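Boateng Computer Recycling: Frequently Asked Questions

Last updated August 22, 2020

What do you accept?
Desktop computers, laptops, monitors, keyboards, mice, printers and cables. We don't take televisions, fridges or loose batteries. The council site on Elton Road takes all three.

Does it have to work?
No. Please tell us at the counter if you know what is wrong with it.

Do I need to book?
Not for five items or fewer. For anything larger, ring Bernice Asante at the Testdale office and she will give you a time. We can't unload vans without a booking.

Is there a charge?
Households pay nothing. Businesses pay £22 per collection, which covers up to 100 kg. Heavier loads are priced when you book.

What happens to my files?
Every hard drive is taken out and wiped. If it can't be wiped, it is shredded. You can ask for a certificate with the drive's serial number on it. Please copy anything you want to keep before you come, as we can't get files back for you.

Can I keep the hard drive myself?
Yes. Take it out before you come or ask us to do it while you wait. It normally takes ten minutes.

What happens to the machines?
Those worth repairing are cleaned, tested and passed on to schools and local families. The rest are stripped for parts, and what is left goes to a licensed metal recycler. Between April last year and this April we passed on 122 desktops.
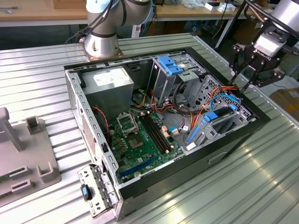 Do you sell spare parts?
Yes, from the shelves by the front door. Memory, power supplies and fans are the usual stock. Parts are tested but carry no guarantee, and we don't post them.

Can I get a computer from you?
Families need a referral from a school or support worker. Send the form to Fuseini Issahaku. The waiting time is six weeks at present.

Can I drop things off when you're closed?
No. Items left outside get rained on and we then have to pay to dispose of them.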